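# Chapter 2: Drying, Racking and the Space Around the Sink

I learned to wash dishes for money at a lunch place called Brodano, in Lurnside, where the sink was in a corridor and the corridor was also the way to the restroom. We did up to 200 plates on a busy lunch shift. I was seventeen and I thought the hard part would be the washing. Well, the washing was fine! You get hot water, you get soap, you get a rhythm going, and after a week your hands know more than you do. What drove me up the wall was where to put everything afterward.

The man who ran the kitchen was Helge Hägglund, and he had a habit of walking past my stack of wet plates and tipping the top one with a finger so the water ran out onto my shoes. He never said a word about it. It took me a good few shoes to get the message, and the message is more or less what this chapter is about.

Chapter 1 ended with a clean plate in your hand, rinsed and dripping. We pick it up from there. By the end of this chapter you should be able to choose a rack for a small kitchen, load it so that things dry in it, and lay out the area next to it so you aren't reaching over wet plates to get at your food. We'll also do some measuring, so have a tape handy (a cloth sewing tape is fine, and it's easier on rounded corners).

## Why plates stand up

Take two plates out of the dishwater and stack them flat, one on top of the other. Put a third on its edge beside them, leaning on something. Go do something else for a while and come back. The standing plate will usually be dry, or close to it, and the stacked pair will have a film of water between them that can sit there a surprisingly long time.

There are two things going on. The first is plain old gravity: on a standing plate the water has a short trip down to the rim and off. The second is air. A wet surface dries when air can get at it and carry the moisture off, and a plate pressed against another plate has shut its own door on the air. You'll see this again in Chapter 5 when we get to cutting boards, and again with lids, which are the worst of the lot.

A rack is really just a way to hold things apart while both of those jobs get done. Most of the ones you'll meet at home have the same few parts, whatever they cost. There's a base or tray, which takes the weight and often catches the drips. There are dividers, which keep the plates upright and away from each other. And there may be ridges or ribs on the floor of the tray, so that the rim of a plate isn't sitting in its own puddle.

Have a look at a rack of this sort before you read on, and think about which way you'd face your plates. 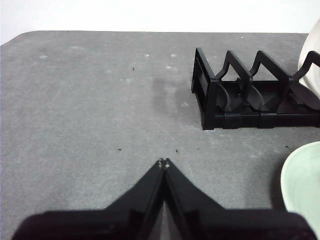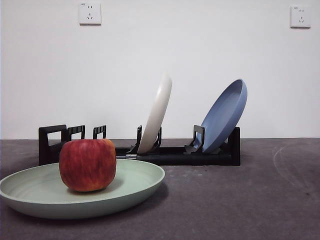 *Figure 2.1. A black plastic dish rack on a gray surface. The second picture shows it with a white plate and a blue plate standing in it, and an apple on a pale green plate in front.*

## What I'd like you to notice

Start with the dividers. On a rack like this one they don't all have the same shape, and people tend to load it as if they did. Zigzag arms make narrow upright slots, and a dinner plate is happy there. An open square loop is a different animal, and you'll want to try a few things against it before you decide what it's good for. I've used loops for saucers, for a small board, and (this was a low point) for a paperback.

Then there's the ribbed floor of the tray. Run your finger along the one you have at home. If the ribs run toward an open end or a spout, water can travel along them and out. If they stop at a wall, you have a pond, and you'll need to empty it yourself. Neither kind is wrong, but you do need to know which one you own - I went a whole summer without finding out, and I don't recommend lifting that tray in July.

The last thing is the plate with the apple on it. I'm fond of that one. Every kitchen has a plate that lives out on the counter, and in a small kitchen it ends up right beside the rack, because where else would it go? So here's a question to carry through the chapter: how close is too close? Drips don't fall straight down when you're swinging a wet plate over from the sink, and food that's ready to eat shouldn't be under the flight path. I keep mine on the far side from the sink, a full plate's width off. Your counter may not allow that, and we'll look at what to do then in section 2.4.

## Measuring your own counter

We work in millimeters for this part. I know, I know, but the fractions on an inch tape get silly once you start adding slots together.

Clear the area next to your sink and measure the free length along the wall. Write it down. Now measure the depth, front edge to back. My own kitchen gives me 800 mm of free length, and my rack takes 500 mm of it, so I have 300 mm left for everything else I might want to do there. That's a chopping board turned sideways, or one plate with some room around it. Seeing that number written down changed how I cook, since I'd always felt I had plenty of space and kept wondering why things ended up on the floor.

Do the same subtraction for your counter and keep the answer. You'll need it for the layout drawing in section 2.3, and your partner will need it too if you're doing the swap exercise.

While the surface is clear, check it for level. Put a little water on it and watch which way it goes. Most counters lean a bit, and a rack with an open end ought to have that end on the low side, pointed at the sink.

## Words we'll be using

**Base tray:** the bottom part of the rack, with or without a drain.

**Divider:** any upright piece that keeps one item off another.

**Slot:** the gap between two dividers. We'll measure these at the base, where the plate sits.

**Clean side:** the part of the counter where washed things wait. At Brodano ours was marked with a strip of tape, which Helge put down on my second morning.

**Landing space:** the bit of counter you leave empty on purpose. The Ivgate students who tried out this chapter called it "the gap," and you can call it that as well.

## Before section 2.1

Wash and rack one ordinary meal's worth of dishes the way you normally would. Don't tidy up your habits for it. Make a quick sketch of where everything landed, then touch each piece after half an hour and mark the ones that are still wet. Bring the sketch with you, because the first thing we'll do is load the same dishes again in a different order.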